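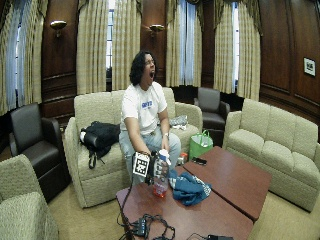 A beige sofa in a wood-panelled lounge.

The Lukham

A sofa for people who have owned other sofas and would like to stop thinking about it. We have made the Lukham in the same shape since the firm began, apart from one year when we gave it thinner arms and everybody wrote in. The arms went back.

It is 200 cm from end to end, so measure the wall first, and then measure the hallway, the stairs and that awkward turn by the airing cupboard. Our drivers are strong and good-tempered but they can't bend a beech frame. If your door is narrow, ask for the split base, which comes in two pieces and bolts together underneath. It costs the same. It takes a bit longer to put in and there is usually one bolt that doesn't want to go.

Seat and filling

We sell one seat firmness and call it medium. Customers who like a hard seat tell us it is soft, customers who like a soft seat tell us it is hard, and we have taken this as a sign to leave it alone. The front rail is the same strength as the rest of the frame. Plenty of people never sit properly back on a sofa at all, whatever the brochure would like them to do, and a weak front rail is the first thing to go in a cheap one.

Cushions are foam with a fibre wrap. Turn them once a month. You won't, but we are obliged to mention it.

Fabrics

Jollov – a plain flat weave, and what most people end up with after six weeks of looking at samples. Comes in beige, stone and a grey we were talked into.

Khaemba – heavier, with a slight rib. Hides crumbs extremely well, for good or ill.

Dimeo – a brushed cotton. Lovely to touch. If you have a cat, please choose one of the others.

Seat and back covers come off with a zip. Wash cool and put them back on while they are very slightly damp, or you will be there all evening. The arms and base are fixed and want a damp cloth and some patience.

Matching footstool: £139 in any of the three fabrics. It has the same filling and no storage inside. We tried storage. People put magazines in it and then couldn't find their magazines.

Delivery

Made to order in 8 weeks. If you order in May it may be a little longer, as that is when half the country notices its furniture. We will ring the evening before with a time. The drivers will take the wrapping away, and they will take your old sofa too if you tell us when you order. Telling them on the doorstep doesn't work; there is generally somebody else's sofa already in the van.

Fabric samples are free. Please don't order all of them.

Reader comments

P. Hartnoll: Ours is the Khaemba. Still looks decent, and found a whole biscuit last night. Does the footstool come with different feet?

Panagiotis Karamanlidis (workshop): Same feet only, sorry. They do unscrew, if you have some of your own.

Moira: Ordered Dimeo. Have a cat. You were right.

dentedshin: Split base went up our stairs with no trouble, but the last bolt took my brother-in-law until ten at night.

Contact us | Copyright Lukham Sofas | Back to top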